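The rules taped to the door

14 comments

So I promised a few of you I'd write up our bench rules, mostly because I keep mentioning them in passing and then getting emails. Fair enough! They live on a sheet of paper taped to the inside of the lab door at Winmont, it's on its second sheet of paper now, and the first one was much longer and much worse.

The old sheet had 44 rules on it. I wrote most of them, so I get to complain. Every time something went sideways somebody added a line, and no line ever came off. We had a rule about which drawer the hex keys go in (fine) and a rule about not leaving coffee on the controller (also fine, please don't) sitting right next to the rule about where your hands can be when the arm is live. Same font, same size. A new person would read it top to bottom, nod, and remember the coffee one.

Aurélien Poulain came over from Allasham in April to help us set up the pick and place trials, and on his first morning he stood at the door and read the whole thing out loud. It took a while. Then he asked me which ones I'd stop a run for. I said all of them, and he just looked at me.

There were 2, when I was being straight with myself. Hands stay off the table while the motors are on, and whoever starts the run stays with the stop button until it's over. Everything else was housekeeping or good practice, and good practice matters a lot, but I wasn't going to slap the button over a hex key.

So now those two sit at the top in big letters and the rest is in a much shorter list underneath. I'll give you the ones people usually ask about.

Speed. We start every new task slow. Really slow, embarrassingly slow, go-make-a-sandwich slow (except you can't, see above). You only turn it up after a full set of clean runs at the low setting, and if you change the gripper fingers or the mount you go back to slow again, even if it's only one screw. People grumble about this one the most and I used to be one of them.

Cables. Somebody moves the arm by hand through the whole reach before the first run of the day and watches the cables the entire time. You're looking for anything that pulls tight or rubs. We lost most of a Tuesday to a connector that had been working itself loose for who knows how long, and a slow walk through the reach would have caught it in a minute.

Write down the failures. This came from the Hamel people, who are far more disciplined than we are. Last season we logged 652 runs and had decent notes on 291 of them, and guess which ones had notes? The ones that worked, mostly. Now the log won't close until you've typed something in the box, even if it's "dropped it, no idea why."

And then there's the one about keeping the work area down to what the task needs. If it's a bowl and a banana, then it's a bowl and a banana, and your phone and your tape measure go somewhere else. 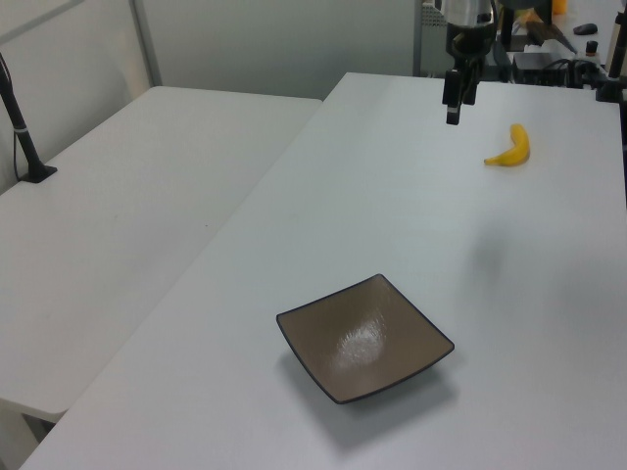

I'm a messy person by nature, so I fought that rule for a good month before I gave in. The trouble with a stray object is that you stop seeing it. You set up the next run, you're thinking about the grasp, and the pen you put down an hour ago has quietly become part of the setup. Then someone tries to repeat your result without the pen and gets a different number, and you both waste an afternoon arguing over email. Ask me how I know.

We're still fighting over whether to mark start positions with tape. Aurélien wants tape. I think tape gets picked up by the vision side and turns into a crutch, and the Stosska folks told us they'd had that exact headache. For now we measure from the table edge and write it down, and I'm losing ground.

If your shop has a door sheet, I'd love to see it, especially if it's short. And if it's 44 lines long, try Aurélien's question on it sometime when you're in a good mood.

Next post will be about gripper pads, I think, if the new ones ever ship.

Shared 37 times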